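Sheet creeps on padded bed when squaring up cloths

Posted in Laundry & Linen, Sturndale Household Help

Saturnino Bustamante
I am setting out a folding station in a large shared room with a concrete floor. The work surface is bed height, with a pale beige fitted sheet over a foam topper, and a grey padded headboard along one side. The job is spreading blue cloths flat, squaring the corners and folding in thirds. Each cloth measures 50 by 80 cm. The finished width matters, as the folded stack goes into a tray with fixed dividers.

The problem is the sheet. When a cloth is pulled out by two opposite corners, the part still lying on the surface drags the sheet with it. Folds build up towards the near side and the next cloth won't lie flat over them. Spare cloths go over the top edge of the headboard, and the sheet tends to come untucked along there first.

Sheet is a cotton-polyester blend sold as Vusow 991, washed according to the label. I have tried pulling the elastic corners further under, which holds for up to 50 cloths, then it starts again. I've also tried smoothing by hand between cloths. It works but roughly doubles the handling time.

The sheet and the blue cloths, with the grey padding at the right:
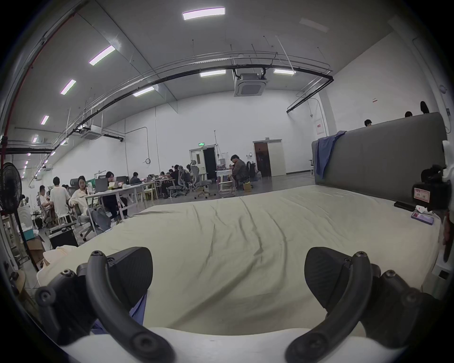
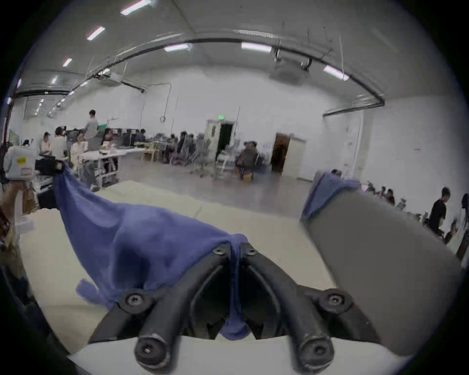
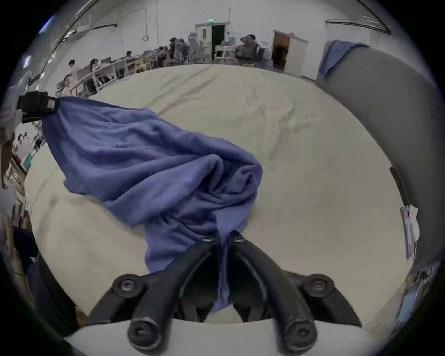 Two things I would like settled before I buy anything. First, is this a matter of sheet tension or of friction between the two fabrics? Second, would a different cover be better, or should I be fastening the existing one underneath? I would prefer to keep a pale colour, as it makes the edges of a blue cloth easy to pick out. The cover has to come off for washing every couple of days, so nothing glued or stapled.

There are also light grey marks on the sheet that survive a normal wash. They aren't urgent, but if the sheet is being replaced anyway I would like to know whether they are worth treating.

Stefanou_linen
Both, but tension is the one you can fix cheaply.

A fitted sheet is only held at the corners and by whatever friction there is under the mattress. Foam makes this worse. The top layer of the foam compresses and shifts sideways under a light load, the sheet goes with it, and when the foam recovers the fabric doesn't return to where it was. Each cloth moves it a few millimetres. After enough cloths you have a fold.

Measures in the order I would try them:

1. Take the topper off. A folding surface does not need to be soft. A firm mattress or a board under a thin blanket gives a flatter base.
2. Fit sheet suspenders, the elastic type with a clip at each end. Run them crosswise underneath, not only across the corners. Corner clips do very little for the long sides.
3. On the headboard side, lift the mattress and pull the sheet edge well under before setting it down. The gap there is normally where it lets go.
4. Check the depth of the sheet. If the pockets are deeper than the mattress, the slack has to go somewhere, and it goes to the top.

On friction: looped or brushed cloth grips brushed cotton. A smooth percale grips less. Flannelette would be the worst choice you could make.

Technique matters as well. Raise the cloth clear of the surface by two adjacent corners, let the bottom edge touch down first, then lay it away from you. Pulling opposite corners apart across the sheet puts a diagonal load on the sheet, and it will crease on the diagonal.

For the grey marks, find out what they are before treating them. If they feel slightly tacky it is probably rubber or grease, and a bit of dish liquid worked in before the wash will shift most of it. If they are dry and only on the surface, try an ordinary pre-wash soak. I wouldn't use bleach on a coloured blend.

Gollcombe58
just use a table

Marnie T.
A table is fair advice if you have one at the right height, but I did this on a bed base for two years and it can be made to work.

I gave up on fitted sheets and used a flat one, a size too large, tied underneath with cotton tape through eyelets. Eyelets every 20 cm on the long sides. It takes a while to lace the first time, after that you only loosen one side to take it off. Wash it before you put the eyelets in, as mine shrank lengthwise and the spacing ended up uneven.

I also moved the spare cloths. Hanging them over the headboard means reaching across and leaning on the surface with the other hand, and that shifts the sheet as much as the folding does. A basket on the near side fixed it for me.

Saturnino Bustamante
Thanks. Topper removed and four suspenders fitted crosswise. The sheet now holds through 58 cloths with one light smoothing partway. The marks were tacky, and dish liquid took out most of them. Will try the laced flat sheet in May when this one is due to be replaced. Marnie, what width of tape did you use?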